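Avthorpe Makers' Room - notes from the Thursday meeting

Hi all, I got stuck with the notebook again, so these are the minutes, more or less in the order we talked about things. If I got something wrong, shout and I'll fix it.

Here: me, Fraser Mackay, Eyerusalem Araya, and most of the evening crowd. We started at 7:10 because the kettle took forever.

Last month's notes: fine with everyone, except the shelf brackets went to the back wall and I had them on the side wall. Fixed.

The tabletops

This ate up most of the night, so I'll give it the most room. We've been going back and forth on what to do with the work surfaces before the fall classes start, and I think we finally got somewhere! The budget for the whole room is still $3,000, and that has to cover the tops, the finish, two new lamps and the stools if there's anything left over (there won't be, but we can dream).

Fraser had the quote from Flisavlow for new tops all round. It's a good quote and they'd deliver to the door, but it takes a huge bite out of the money, and then we'd be sitting in the dark on the old wobbly stools. I said I'd much prefer to keep the pale wood. I love how light it makes things feel, and the grain has those long arches running up the middle that everybody ends up tracing with a finger when they're supposed to be listening to me.
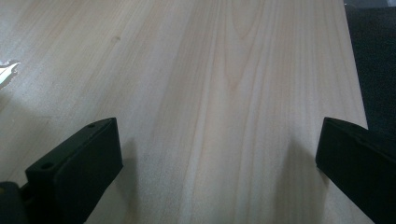

Eyerusalem said she'd be happy to keep the wood too, as long as we agree on one finish and stick with it, because last year three different people used three different products and the glue class paid for it. She'd like the Suduvon matte, which she has used at home on a kitchen table with two kids at it every day. Fraser asked if it would take hot glue drips. She thinks so but wants to try it on an offcut first, and we all liked that idea.

There was a long side chat about coasters. I'm leaving it out.

Decided: we keep the wood, no new tops this year. Eyerusalem tests the Suduvon on an offcut and brings it to the next meeting. Fraser writes to Flisavlow to say thanks but not now, and asks if the price would hold until spring.

Mats and covers

We're going with dark cutting mats, and we talked about whether to buy them one by one or in a pack. El Sherbiny does a pack of 28, which is more than we need, but the extras could go to the Saturday kids' group. Price to be checked. I'll call them.

Also, please please please wipe the tops down after you use them - damp cloth, then dry, no scrubby side of the sponge. I will put up a sign. It will be a nice sign.

Lamps

Short one. We need two, clamp style, with arms long enough to reach the middle of the table. Fraser is going to look at what's out there and keep it under $100 for each lamp. Somebody asked about a warm bulb versus a cool one and we agreed on cool for the sewing end and whatever comes in the box for the rest.

Other stuff

The key box code changes in September. I'll tell people in person, so don't ask me to text it.

If you borrowed the small hand plane, could you bring it back? No questions asked.

Next meeting is same time, same room. Eyerusalem is bringing the offcut and I'm bringing the lemon cake.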